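Notes on a Gripper That Reported a Grasp It Did Not Have

In April our workshop at Altby suspended operation of the Ganix arm for four working shifts. This post records the fault that led to that decision, the steps taken to locate it, and the changes now in effect. Several readers who run similar equipment have written to ask for the details, and I am providing them in full so far as I have them.

The arm is a tabletop unit with a two-finger gripper and a small camera at the wrist. It transfers light items between a tray and the work surface. The controller decides whether an item has been picked up by comparing the commanded finger position with the position reported by the encoder. If the fingers stop short of full closure, the controller records a successful grasp and proceeds to the lift. This method had served us well through two earlier projects, and it had not been reviewed for either of them.

The first sign of trouble came shortly after the morning start. Tayla Lowther, who was supervising the station, observed the arm complete a pick, travel to the release point and open its fingers with nothing between them. The log showed a successful grasp. She allowed one further cycle, which produced the same result, and then pressed the stop button. I consider this the correct response. The procedure then in force permitted the operator to continue until an alarm appeared, and no alarm had appeared. 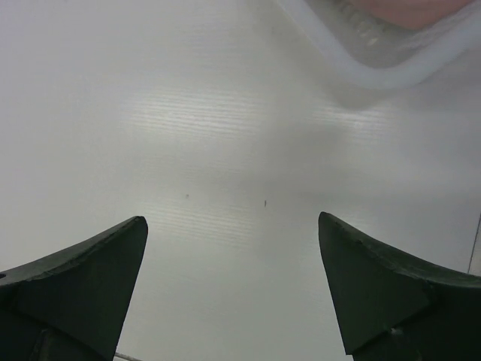
A false grasp report is a safety matter as well as a quality matter. When the controller believes it is holding an item, it applies a different set of limits: the lift is slower, but the downward force permitted at the release point is higher, to allow for seating the item. With the fingers open and empty over the white surface, as they are here, the correct state is "no object" and the lower force limit should apply. During the fault the higher limit remained active after release and carried over into the next approach. A hand resting on the work surface at that moment would have met more force than our risk assessment allowed. No one was injured, but the assessment had been signed on the understanding that this condition could not arise.

Pei-shan Kwok led the investigation. The initial theory was mechanical, and the finger mounts were removed and inspected. They were sound. The second theory concerned the cable serving the gripper, which was replaced without effect. Two hours were then lost to a firmware comparison that I had requested and that proved irrelevant.

The cause was found in the calibration file. When the finger pads were changed in the previous maintenance period, the closed position had been measured again but saved under the profile for the old set. The controller therefore expected the fingers to travel farther than they could. Every empty closure ended short of the expected position, and every short closure was recorded as a grasp. Ms. Kwok confirmed this by loading the correct profile and running 45 empty closures, all of which were then reported correctly. She repeated the test with the old profile and reproduced the fault on the first attempt.

The following changes have been made.

The controller no longer accepts finger position alone as evidence of a grasp. Motor current must also rise and hold before the lift begins.

The higher force limit now expires when the fingers open, regardless of the recorded grasp state.

Each shift begins with an empty closure test. If it reports a grasp, the arm may not be used.

Operators are instructed to stop the arm whenever its behavior and its log disagree. An alarm is not required.

The calibration software, Prurden, still permits a profile to be saved under any name. We have asked for a warning to be added and have not yet received a date. In the meantime a second person checks the file name and initials the maintenance sheet.

The arm returned to service at reduced speed and will remain there until it has completed 1000 cycles without a disagreement between the log and the operator's record. Ms. Lowther is keeping that record.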